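Granden Open Day: The Laundry Station
Posted October 23, 2021
Gallery | Visitor notes | Getting here

The Plillovari workshop at Granden opened its doors to visitors for a day, and this page covers the laundry station at the back of the ground floor. Earlier open days had the arms on benches, moving blocks and cups. This time the team wanted people to see a household job done at the height and in the space where it normally happens.

The counter at the front door recorded 263 visitors. Groups went through with a guide and were asked to stay behind the rope while the arm was powered. The guides at this station were Karim Bennani, who looks after the arm and its software, and Pascual Ledesma, who built the floor layout and keeps the machines running.

Before the first group
Setting up took most of the morning. The software, which the team calls Balix, was started early and left to run through its checks. Pascual went over the baskets and Karim moved the arm through its reach by hand control to make sure it cleared the open door. The rope went up last.

The job
The task on the program was listed as "load and unload, front loader." It means moving clothes between a basket and the drum, one piece or one handful at a time. The door opening is low, so the arm has to come down close to the floor and then turn in. Karim told each group that the turn is the slow part, and that the software is set to take it slowly on purpose when people are nearby.

Visitors asked why the team didn't use a top loader. Pascual's answer was that front loaders are what they expect to meet most often, and that a robot that can manage a low round opening will have less trouble with a high one.

At the machine
The gripper is open beside the base of the front loader, with navy clothes in the white woven basket and a lime-green cloth in the drum. The sticker on the cabinet reads 智慧洗, with a large 1 and 号, for machine number one. The silver-gray machine next to it is an LG. 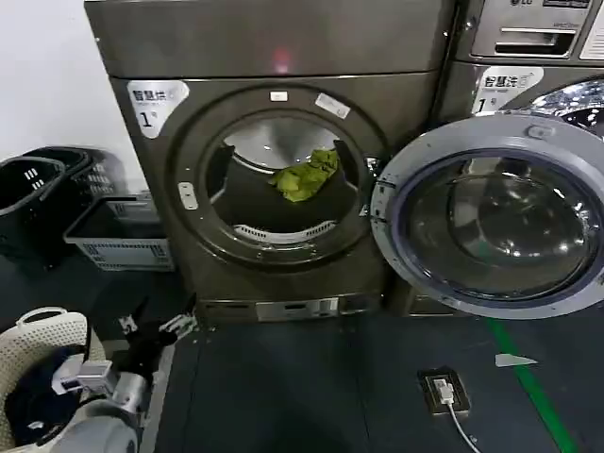
Questions from the rope
The guides wrote down what they were asked, and some of the answers are repeated for people who were at the back of a group.

Can it tell colors apart? Yes, and it can be told to take only dark clothes or only light ones. Sorting was not part of the program at this station. The sorting table was upstairs in the Piątek room.

What happens if it drops something? It looks for the piece again and tries a second time. After a third miss it stops and waits for a person. Karim prefers that to having it keep trying.

Does it know when the drum is empty? This is one of the harder parts. Thin fabric lies flat against the drum wall, and from outside there may be only a fold to go by. The team is working on having the arm reach in and look again from closer up.

Can it close the door? It can push the door shut. Opening is harder and depends on the latch, so a guide can do it by hand when time is short.

How many times has it done this? The log for the current version of the software stood at 3081 picks on the morning of the open day. A pick is one grasp, good or bad. It does not mean a full load.

Would it hurt my clothes? The fingers close with limited force and the limit can be set lower for knitwear. Buttons are fine. Long straps and drawstrings are a nuisance and the team asks people not to bring them for tests.

About the floor
Several visitors wanted to know about tape and cables, mostly people with workshops of their own. Pascual's advice is to fix the layout first, tape it, and only then teach the arm anything. He moved a machine by the width of a hand last February and lost the better part of a week to it. Power comes from the floor where possible, and cables are checked before each group is let in.

Other stations
The Piątek room had sorting and folding. Folding was limited to towels, and places at the table were limited to 6 at a time. The printed guide ran out after 100 copies. A new batch is on order, and anyone who missed out can leave a mailing address at the front desk.

The next visit
Plillovari plans to open Granden again in February. The laundry station will stay where it is. Karim hopes to have door opening in the regular program by then, and Pascual has asked for a second rope so that children can stand in front.

Questions about group visits can be left at the Granden front desk.

Back to all galleries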